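Last updated: May

Progress report to the Hwang Fund
Kudine curtain and linen reuse project, second period
Prepared by Kazimír Krajčí

I was asked to keep this one short and to say plainly whether the project is doing what we told you it would do. My answer is that part of it is, and that the part we were proudest of in the application is the part I now doubt most.

What we promised

The application said that Kudine would take in unwanted curtains, sheers and table linen from hotels and households, sort them, repair what could be repaired, and pass them on at low cost to families moving into unfurnished apartments. It said 20 households a month would be served by the end of this period. It also said that sales of the better pieces through the Drurik shop would cover the rent on the sorting room. I did not write those lines, but I signed the acceptance letter, so I will answer for them.

Where we are

We served 19 households in April. That looks close to the target and I would ask you not to be too pleased about it. The months before were much weaker, and April was helped by a new building opening across the river, where a lot of people moved in at once. I don't expect that to repeat. If May comes in at half of April I won't be surprised, and I would sooner you heard it from me now than found it in the next table.

The supply side is healthier than the demand side. Two hotels clear out their window dressings on a regular cycle and the bags arrive faster than we can open them. The trouble is what is in the bags. Hotels replace sheers far more often than lined curtains, and families ask for lined curtains. They want to keep the streetlight out of a child's bedroom. We have shelves of thin panels and a waiting list for thick ones. 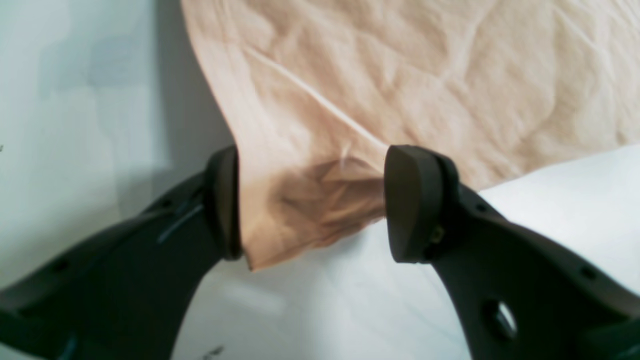 I have been told more than once that this will "balance out over time." I have not seen any reason to believe it. The hotels have no cause to change their habits for us, and the people on the waiting list have no cause to start wanting something else. The fix, if there is one, is to line the light panels ourselves. We tried it on a small batch. The results hang well enough, but each pair took most of an afternoon, and the lining cloth had to be bought new, which rather spoils the point of a reuse project.

The Drurik shop

Sales have been poor. The shop gave us a good spot near the door for six weeks and then moved us to the back, and I can't blame them. Buyers pick up a panel, ask if it comes in a pair, ask for the length, and put it down again. We now pin a card to every piece with the drop and width written on it, and that has helped a little. It has not covered the rent and I see no version of next period in which it does. The projection in the application assumed that every piece put out would sell. Somebody should have questioned that, me included.

The Nirkero stock system

You paid for a year of Nirkero, so you are owed a view on it. It does what the sales demonstration showed. It also wants an entry for every item at every step, and our people have gone back to a notebook and a felt pen, typing things in at the end of the week when they remember. The stock figures it produces are therefore tidy and wrong. I have stopped using them in reports. I would let the subscription lapse and put the money toward a second sewing machine - the one we have has been out for repair twice.

People

We have 7 regular workers, one more than last period. Two are learning alterations from the others and are getting good at it. One of them has been offered paid work at a dry cleaner's, which was never a goal of the project and is probably the best thing to come out of it so far. I mention it with some care, as I don't want it turned into a training program on paper before anyone has asked whether we could run one.

What I would like from you

First, permission to lower the monthly household target until we have 6 ordinary months to judge by. Second, agreement to move the Nirkero money. Third, a conversation about the rent before the next payment falls due, because the shop income will not be there and I don't want to pretend otherwise in a forecast.

I have not attached the usual page of thank-you notes. They are kind, and they are all from people who got what they came for. We have started keeping a list of those who didn't, with what they asked for, and I will send that with the next report.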